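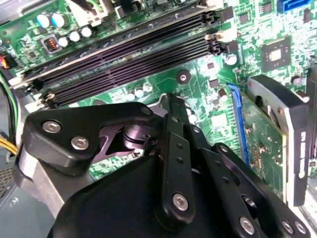 4.2 Reading as a way into work

We expected the women we interviewed to talk about teachers and parents first. Many did, but what came up again and again, and with real delight, was books! Adventure series, library biographies, a torn atlas under a bed. One woman from Sundstead could still recite the opening page of a story about a girl pilot, and she did so twice before we had switched the recorder on.

The 16 interviews in this part of the study were carried out by Salamatu Ametepe and Nhyira Abugri, mostly in the reading room at Plamthorpe. We asked each woman to name a female character or historical figure she had admired before she turned twelve, and then to tell us when she last thought of her.

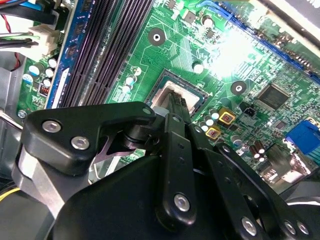

Figure 3. Desktop motherboard with an empty CPU socket and memory slots, and a black gripper over the socket.

The second question gave us the richest material. Several women had gone back to a childhood heroine at a turning point — a first job, a divorce, a return to school. An accountant told us she reread a whole series

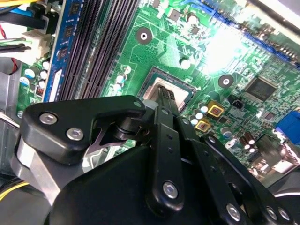

in the month before she opened her own office, and that she now keeps the first volume in her desk drawer. Essien and Rweyemamu, working with mothers and daughters in Puvmont, call this kind of habit "borrowed courage," and we love the phrase. Our data support it, though we would add grandmothers to the picture. In family after family, the book and the grandmother who handed it over had merged into a single memory, and women moved between the two without noticing.

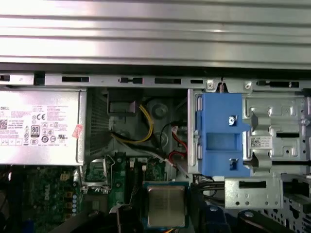

Figure 4. Inside an opened desktop computer chassis, with a Dell power supply unit on the left.

How far this holds for women who grew up without books at home is a question we take up in Section 4.3, using the Issahaku letters.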